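Posted in Small Business Equipment, 18/02/2025

# Budgeting for a two-arm setup to put sausages on skewers: what are we forgetting?

**Heken**

We sell grilled sausages on sticks at fairs and want to stop skewering them by hand at our prep kitchen. We are looking at two small arms working at one table, one holding the stick and one holding the sausage. I have money set aside for the arms and grippers, but I need to hand in a full equipment list by October and I don't trust mine. The work would look like this:

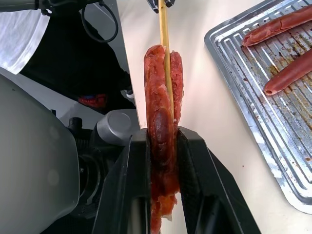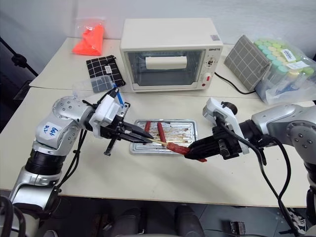 ## What I have on the list so far

- Two arms with parallel grippers
- A computer to run them
- One table
- Ridged metal trays
- A countertop oven
- Skewers

We do batches of 22 sausages, sometimes two batches in a morning. I would like to know:

1. Should I buy spare gripper fingers now or wait until something breaks?
2. Is one table enough?
3. How much should I keep back for things I haven't thought of?

We have one person who is handy with wiring and no programmer. A used pair of arms has come up locally, same model as the new ones we were quoted on, at 39 percent off. I'm tempted, so opinions on that are welcome too.

---

**Tosh**

We run a two-arm packing table for soft food (fish cakes, not sausages), so some of this will carry over and some won't.

**Fingers.** Buy spares now. Look at your first picture, where the sausage is split open with the stick running up through it. There is meat on the inside faces of the fingers. You will be taking those fingers off to wash them, and the table stands still while you do. We keep 6 pairs. Two are on the arms, two are drying and two are on the shelf. Ask the seller what the fingers are made of and whether they are rated for food contact. Many are not, and then you have to pay for food-grade ones or for covers. Get the answer in writing. Your inspector may ask for it.

Also ask if the grip force can be set low enough. A gripper that only does open and closed will squash a soft sausage. Adjustable force cost us more per gripper and I would pay it again.

**Arm covers.** Not on your list. Grease gets into joints and onto cables. Washable sleeves are cheap next to a joint repair. Measure at full reach before ordering. Our first set was too short and we couldn't return it.

**Table.** One is enough for the arms, but I would want the oven on its own stand. In your second picture the oven is at the back of the same table, with the cord going off to the right, on the side where one of the arms comes in. Put the oven on a separate circuit too. Check what your electrician charges before you set the budget, as that was our biggest surprise.

You also need something to hold the tray still. A bent metal stop screwed to the table does it. If the tray moves, every saved position is off.

**Money to keep back.** We kept 20 percent of the total and used nearly all of it, mostly on wiring, a guard rail and a second visit from the installer.

**Used arms.** Only if you can see them run for an hour with a load, and only if the seller can move the software license to your name. Ask the maker about the license before you pay. Also ask what a replacement wrist joint costs and how long it takes to arrive.

---

**Skillus**

just get a skewering box. its a plastic block with slots, you push the sticks in by hand and its done. we do way more than 22 in a morning with one. no idea why you would want two robots for this

---

**Skedar**

The box is a fair point for price, and I'd get a quote for a proper skewering machine as well, so you have something to compare with. If sausages on sticks are the only job, the machine will probably win. Arms make more sense if you plan to give them other work, such as loading trays or packing.

Two things to add to the list above. Budget for setup hours. Without a programmer you will be paying someone to teach the arms the job, and again each time you change sausage size or tray. Get an hourly rate and a travel charge. The other is waste. Sausages will split while you get the grip and the angle right, so put a few weeks of practice product in the budget as its own line.

I would not order the trays until the grippers are chosen. The fingers have to clear the rim, and trays are easy to swap on paper and annoying to swap once you have a stack of them.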